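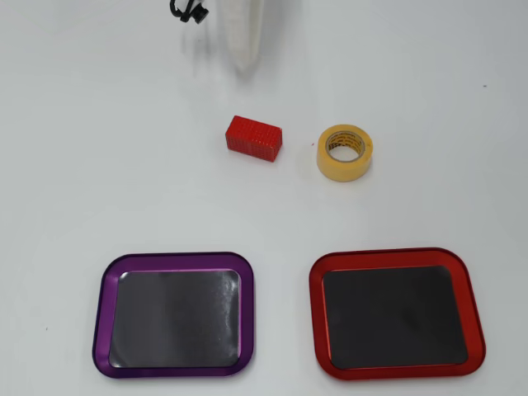 Filed under: Desk & Drawers

Quick one tonight, dinner's in the oven and I have 90 minutes before I need the table back.

So the junk drawer. The one under the printer. I've been promising to deal with it since August and today I finally dumped it out and started sorting onto the white table, a few things at a time. Red block with the waffley texture, roll of yellow tape, two square trays. That's the whole system. Trays for what stays, everything else goes in a bag.

The tape I'm keeping — I use it for labeling freezer boxes and it peels off clean. The block I don't know. I like the bumpy sides. It's been in that drawer through 3 moves and it never does anything, but every time I pick it up I put it back.

Trays are the shallow kind with rounded corners, came from Arnora, teh little housewares place next to the bus station. Wish I'd bought more. They fit the drawer with a bit of room at the back, so pens can go there. Maybe batteries too.

Things I threw out: dead pens, a Vodemby loyalty card (expired, 1000 points, oh well), takeout menus from Panyasiri, keys to nothing.

Still to do — the cables. Not tonight. Also need to wipe out the bottom of the drawer becuase something leaked in there once and it's sticky.

Ok, oven's beeping. More tomorrow if I get to the cables.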